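Taltgate robotics club moves on to soft objects

18 November 2021

Students in the Taltgate robotics club have started the second part of their handling project, which deals with cloth and other things that do not keep their shape.

The club uses hand-held grippers with yellow tips. Members work the fingers themselves and record each attempt, and the recordings will later be used to train an arm. The target is 2000 attempts by June. The students have logged 300 so far.

Macarena Saavedra, who leads the sessions, said fabric was slower going than the blocks used in the first part. "A block stays where you left it. With a blanket you have to look for an edge every time," she said.

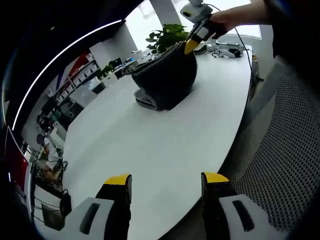
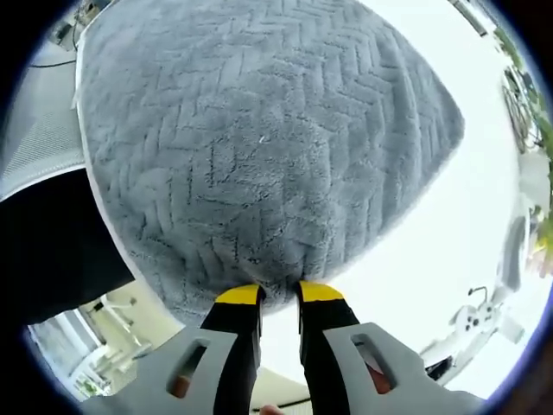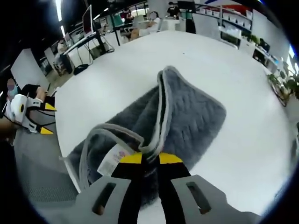
Hand-held grippers in use at the club. First picture: a plant in a black fabric planter. Third picture: a folded grey blanket.

Usman Warraich, a second-year student, is writing the software that sorts the recordings. He said attempts longer than 60 seconds would be kept in a separate set.

The club meets on Thursdays. New members can join until the end of term and should write to Domingo Cisternas at the club office.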